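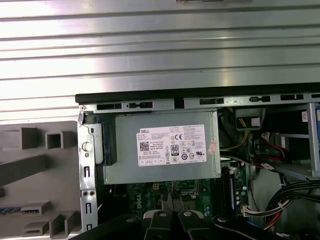 Chapter 2
Counting Every Atom, and When to Stop

Suppose you want to watch a detergent molecule find its way into an oil droplet. You have a computer, a free weekend, and the optimism of someone who has not yet run the job. You describe every atom, every bond and every passing water molecule, press the key, and go to lunch. When you come back, the simulated clock has moved forward by a sliver of a nanosecond. The droplet has not noticed you.

Chapter 1 treated the force field as a recipe: springs for bonds, hinges for angles, and a pair of rules for how strangers behave when they meet. The recipe is simple enough. The trouble is the number of portions. In a plain calculation, each atom has to be checked against every other atom, so doubling the size of the system makes the bill four times as large. Cutoffs and neighbor lists bring the price down, and Section 2.3 shows how, but even a bargain can be more than you can pay.

Our running case in this chapter is a small box built by Joana Barreto for her course at Flustulville. It holds 54 surfactant chains and 2,714 water molecules. By current standards this is a puddle. It is still large enough to form a lopsided micelle, and small enough that a student can rerun it after making a mistake, a feature you will come to value.

The fastest motion in the box sets the pace for everything else. A bond to hydrogen vibrates with a period close to ten femtoseconds, and the time step has to be a good deal shorter than that. So the whole system, slow chains included, is marched along at the speed of its most fidgety member. Anyone who has traveled with small children will grasp the principle.

There are two ways out. The first is to freeze the fast bonds at a fixed length, which buys a longer step – usually twice as long – and costs very little that you would miss. The second is to give up on atoms and lump several of them into a single bead. That one buys much more and costs much more, and Chapter 3 is mostly an account of the arguments.

Before you start, you should be able to:
– write down the Verlet update without looking
– say what a periodic boundary does to a molecule leaving the box
– convert kilojoules per mole to something you have a feeling for

If the last one gives you trouble, you are in good company. Nuno Pacheco's table in Appendix B will help, and so will a pencil.

2.1 Choosing a time step

We begin with a single bond, modeled as two masses joined by a spring, and a step that is plainly too long.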